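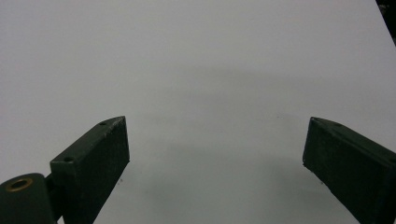
Search tickets Go

Work table 2, white top: tacky film and gray haze
2023-07-11
Logged by Kamonchanok Khamphan, Cabral workshop

Status: closed
Item: Fletmont work table, white top, 58 inches long
Sent to: Wiris facilities desk

Reported problem

The top of table 2 feels tacky to the hand. Paper sticks slightly when you slide it and there is a dull gray haze you can see from the window side when the light is low. The film comes back a day after wiping. The other table in the same room, same make and same age, is fine. Both get wiped down every evening.

No spills reported. Nobody has used glue or tape on it this month that I know of.

What I tried before opening the ticket

Warm water and a microfiber cloth. Felt clean while damp, tacky again once dry.

Rallusier surface spray, two passes. Made it worse. The cloth dragged on the second pass and left streaks.

Dry paper towel, rubbed hard. Took the shine off the streaks but the tackiness stayed.

Reply, Léonie Texier, Wiris facilities desk

Please stop using the spray for now. Two questions. Which bottle is being used on table 2, the ready-mixed one or the concentrate? And does the tackiness go all the way to the edges or is it only in the middle?

Do not use a scouring pad or anything with grit in it. The coating on those tops scratches and we can't polish it back.

Reply, Kamonchanok Khamphan

It is the bottle from the shelf by the sink. The label says Rallusier but the part with the mixing instructions has worn off. I asked the evening crew and they refill it from the big container in the closet, so it would be the concentrate. They were filling it to the line and not adding water.

Tackiness is worst in the middle and along the side where people sit. The far corners feel normal.

Table 1 is done with a different bottle, kept on the cart. That one is ready-mixed.

Reply, Léonie Texier

Then it is most likely cleaner residue. The concentrate leaves soap behind if it goes on at full strength, and each wipe adds another layer. The corners probably get missed, so they stay clean.

Try this on a small patch first, near a corner of the affected area:

1. Clear the table.
2. Mix white vinegar and warm water, one part to 5 parts.
3. Wipe on with a soft cloth, well wrung out. Keep it off the edge strip - the glue there does not like standing liquid.
4. Leave it a minute, wipe with plain water.
5. Change the water and wipe again.
6. Dry with a clean towel. Don't let it air dry.

If the patch feels smooth the next morning, do the rest. If the haze is still there but the tackiness is gone, repeat once before writing back.

Reply, Kamonchanok Khamphan

Patch was smooth the next morning. Did the whole top after lunch, 46 minutes including drying. The first bucket went cloudy and foamed when I rinsed the cloth, so there was plenty of soap in there. Had to change the water more often than the steps say.

Tackiness is gone. Haze mostly gone, with a faint band left on the seating side. Repeated steps 2 to 6 on that band only and it cleared.

One thing left over: a thin scuff near the middle that was hidden under the film. It doesn't catch a fingernail. Leaving it alone unless you want it looked at.

Reply, Léonie Texier

Leave the scuff. Throw out what is in the unlabeled bottle, rinse it, and write the mix on the outside in marker. I have asked for a new label for the container in the closet as well.

Follow-up, Kamonchanok Khamphan

Bottle emptied and marked. Evening crew told. Checked table 2 again after five evenings of normal wiping with the diluted mix and it still feels the same as table 1. The closet container has not been relabeled yet but that can go on its own ticket. OK to close.

Contact the Wiris facilities desk | © 2023 Wiris | Back to top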